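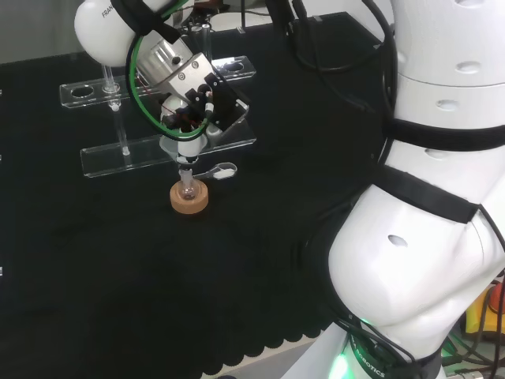
Bench area, Vitlow unit, May

Workshop housekeeping and fire safety check
Site: Vitlow, ground floor
Checked by: Joscha Engelhardt

1. Fire exits clear and unlocked – Yes
Rear door sticks at the bottom. Opens with a push, but the frame wants planing.

2. Extinguishers in place and in date – Part
The CO2 unit by the stairs is in date. The foam unit in the loading bay has no tag. Mudaliar to inspect and re-tag.

3. Emergency lighting tested – Yes
94 minutes on battery before the last fitting went out.

4. Walkways marked and kept clear – No
Three pallets left across the yellow line at goods in. Moved during the check. Same comment as last time.

5. Sockets and extension leads – Part
One lead daisy-chained in the kitchen – removed. Kettle and microwave now on separate wall sockets.

6. Racking – Yes
Load signs readable. Slight dent on the upright nearest the door, around 50 mm off the floor. Ludero to measure it.

7. First aid box – No
Eyewash out of date. Plasters low.

8. Assembly point sign – Yes
Faded but legible.

Open items: 2, 4, 6, 7. Copy to the Cliltesska office.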